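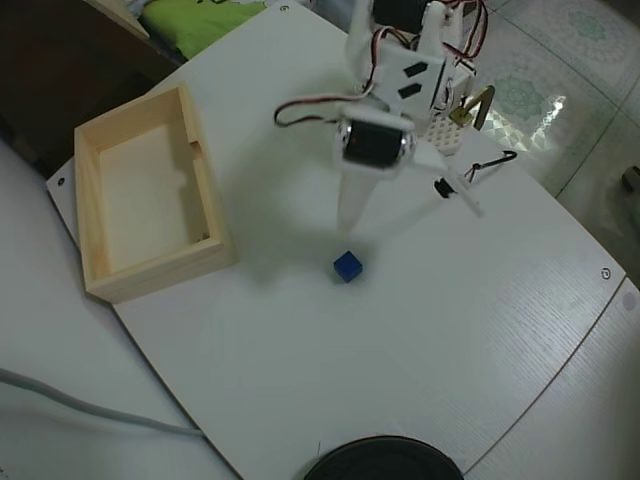 Dalero

Dalero is a pencil logic puzzle played on a square grid, usually 8 by 8, and I've been hooked on it for ages! You shade cells so that every row and column holds 4 dark ones, and no dark block may touch another of the same size (corners are fine).
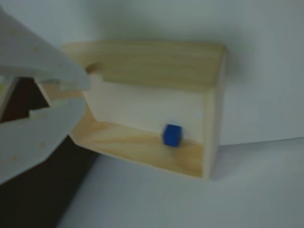 Ferri, puzzle editor
28/03/2026

The name comes from the Farton puzzle club, where it first did the rounds. I'd start with the edges, myself. Drarunico is the larger variant, and I still can't finish one without rubbing half of it out.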